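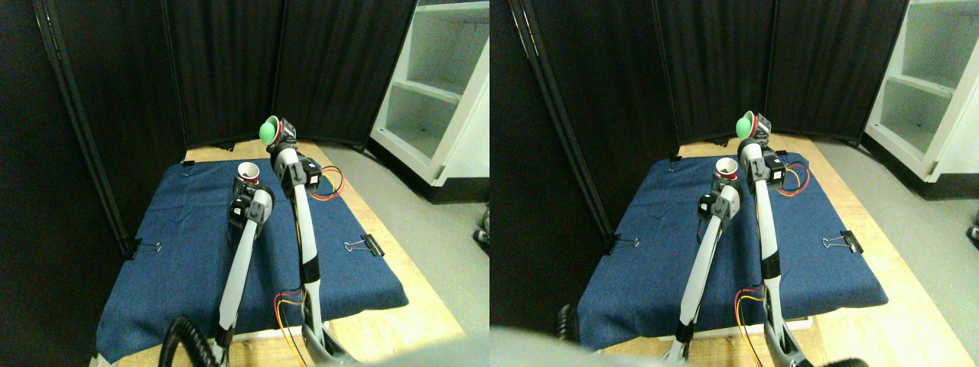
Flamia cover clipped to the table, Mastley divider behind.

Flamia table cover and Mastley folding divider

Reviewed by Gareth Treloar

Both items were bought through Vendgate at the listed price and have been in use for six months. They are sold separately. I have combined them in one review as they do related jobs: the cover gives a dark, low-glare work surface, and the divider gives a dark background behind it. The table underneath is a small one with a light wooden top. It was in use before either purchase and is not part of the review.

The cover

The Flamia cover is a single piece of dark blue denim-look cloth. It has no elastic, no corner pockets and no ties, so the buyer has to supply a way of holding it down. The face is matte. Under overhead lighting the bare tabletop produces a pale reflection that is tiring to look at, and the cloth removes it completely. Small light-colored objects are easy to pick out against the blue. Paper cups with a white outside are the clearest case, and bright green also stands out well. Black items do less well and need more light.

Size is the main complaint. The cover is sold in two lengths, and the shorter one does not reach the edges of our table on every side. A strip of bare wood remains along the back and along the right. The longer one would have hung too far at the front. I would have liked a size between the two, and I wrote to Vendgate to ask if one was planned. The reply said no.

The cloth arrives folded, with hard creases. One wash at low heat and a pass with a steam iron took out most of them. It shrank slightly in the first wash and has not changed measurably in the washes after that. Dye transfer was limited to a faint blue mark on a white rag, again only on the first wash.

Grip is good. A paper cup set down on the cloth does not slide when the table is bumped, where on the bare wood it would travel a short distance. A light ball will still roll, though it stops sooner. The weave has enough thickness to soften the noise of things being put down.

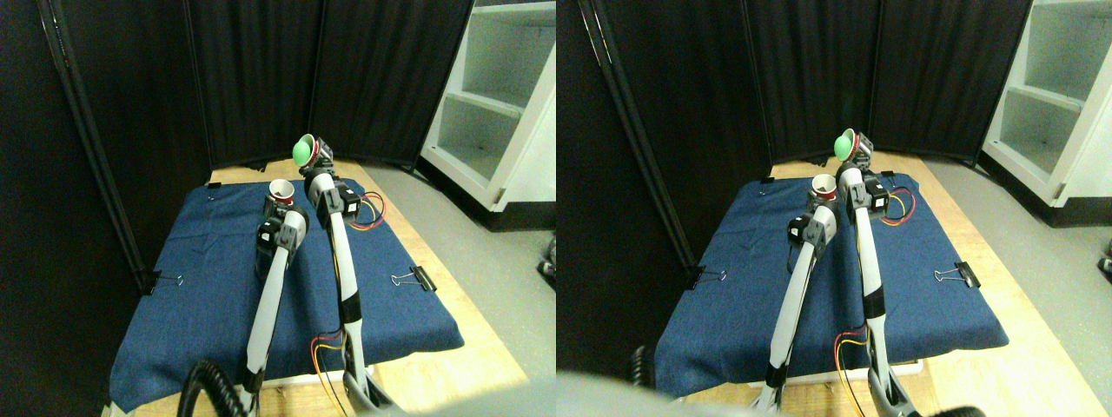 Holding it down

We use ordinary black binder clips with silver wire handles. Larger clips go on the sides and small ones on the back corners. Divina Javier, who shares the table with me, first tried double-sided tape, and it let go within 3 days on the side that gets the most handling. The clips have stayed put.

There are two points to watch. The handles stick out from the side of the table and will catch a sleeve or a loose wire. On most clips of this kind the handles can be squeezed and pulled out of the barrel once the clip is in place, and I recommend doing so on any side where people walk past. The second point is tension. Clip one side, pull the cloth flat across, then clip the other. If the back corners are done first, the slack collects in the middle and has to be worked out by hand.

The front edge is left unclipped here, so the cloth wrinkles where it hangs over. This has no effect on the flat part of the surface, but it looks untidy, and anyone who minds should hem it or add a weight.

The divider

The Mastley divider is made of black fabric panels on a dark metal frame. It folds, and one person can move it, though the hinges are stiff at first. Set at an angle, it wraps the back and left side of the table and stands without further support. Fabric tension was even on all panels when delivered and has stayed that way.

As a background it does what is claimed. The fabric does not shine, and it hides whatever is behind it. It is less effective as a light barrier. The panels meet at vertical seams, and there is a faint line of light at the bottom edges. For a visual screen this is acceptable. For blackout use it is not enough, and Mastley does not offer a skirt or a seam strip as an accessory.
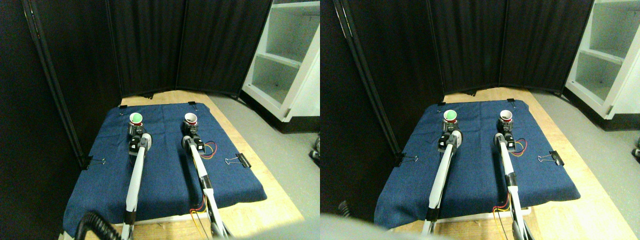 Floor space should be measured before ordering. The listed width is for the divider fully open, which is not how it will stand. Once angled it covers less than expected, and on our right-hand side the white shelving remains in view past the end of it – a second unit would fix that, at twice the cost. I decided the shelving could stay.

Assembly took 23 minutes with the supplied hex key. The instructions are printed small but are correct. One foot cap was missing from the box, and Vendgate sent a replacement without argument.

Ratings

Flamia cover: 3 out of 5. Good surface, poor choice of sizes.
Mastley divider: 4 out of 5. Stable and properly dark, with light gaps at the bottom.
Binder clips: not rated. Buy the box of 40, as the small ones go missing.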